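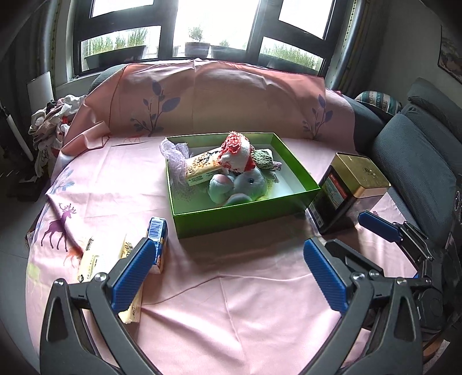 Green box on the pink cover, window side of the room.

Ticket 1106
Product: Hurnadance window sensor, battery model
Site: Trumdale guest rooms
Opened by: Mercedes Espinoza
Handled by: Tomomi Sekiguchi
Status: Closed

Reported problem
Sensor in the back bedroom drops off the hub every night and comes back by itself in the morning. The other two sensors on the same floor stay connected. The app shows error 1649 each time. Started in August after the hub was moved down to the laundry room.

Espinoza, first note
Changed the battery. No change. Removed the sensor from the app and added it again. It paired on the second try and dropped at 11 p.m. as before.

Sekiguchi
1649 is a missed check-in. The sensor reports every 300 seconds and the hub marks it offline after 3 misses. Please send the signal reading from the device page, once with the bedroom door open and once with it shut. 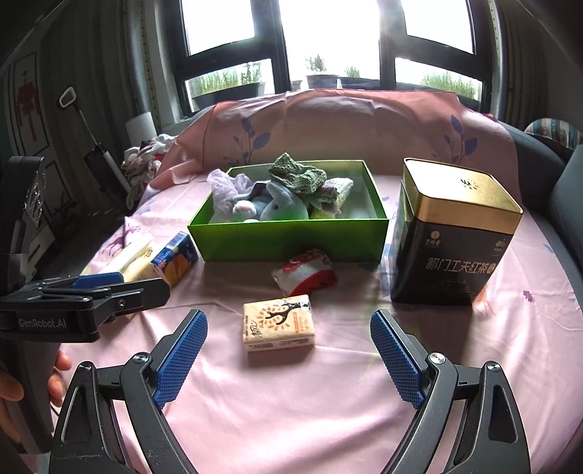
Espinoza
Open: two bars. Shut: none, or one for a second. Guests shut the door at night, so the times match. It's a heavy fire door, put in by Mujić when the hallway was redone.

Sekiguchi
Plug a Fondon repeater into the hallway outlet, then re-pair the sensor with the door shut. Don't pair it next to the hub or it may keep the old route.

Espinoza
Done. Three bars with the door shut. No 1649 in the log for four nights. The battery level still reads 0 percent in the app.

Sekiguchi
Battery level updates after the next full report, up to a day. Closing. Reopen under the same number if it drops again.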